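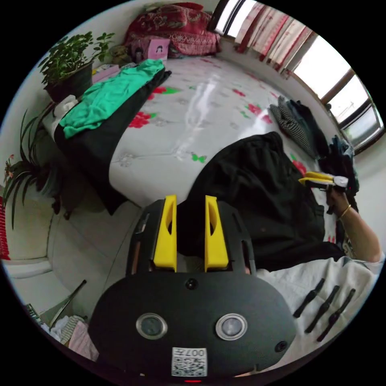 Jong-dae says my problem was never the fingers, it's the slop in the trigger, and I should quit printing new jaws every night until I fix that first. He left it as a comment on the April post and I kind of ignored him. Sorry Jong-dae. You were right, mostly.

So, quick update, no time, dinner's on.

Trigger is redone. Old linkage had a 2 mm gap before anything moved, which is nothing until you try to pinch one layer of cloth and not the three under it. Shimmed it with a strip cut off a yogurt lid. Ugly. Works for now. Proper part is being printed at Esivwood whenever Yolanda gets the big machine back up.

Fingers: staying with the yellow ones, scooped out on the inside. I tried a solid pair and they were too stiff, they just push the fabric along. The hollow ones give a little. Two grippers, one per hand, and laundry on the bed is the test. Black clothes are the worst. Black on black, folds vanish, and the shiny flowered sheet throws glare right where I want to see an edge. I'm keeping the sheet tho. If the folding arm I'm building (still calling it Pivska, still just a shoulder and half an elbow on the workbench) can't deal with a normal bedroom then what's the point of it.

To do:
- 30 folds in a row without dropping a sleeve. Best so far is embarassing
- softer pads, maybe cut from a kitchen glove
- wrist gets sore, need to move weight back toward the palm
- elbow bracket. Still. Illia has the drill press booked and I keep missing my slot

Shirts are fine, towels are easy, anything long and slippery gets away from me. I spent a whole evening on one pair of black pants and went to bed mad.

If anybody has a spring that's lighter than the ones out of click pens let me know, I've been through every pen in the house. More when the bracket's done.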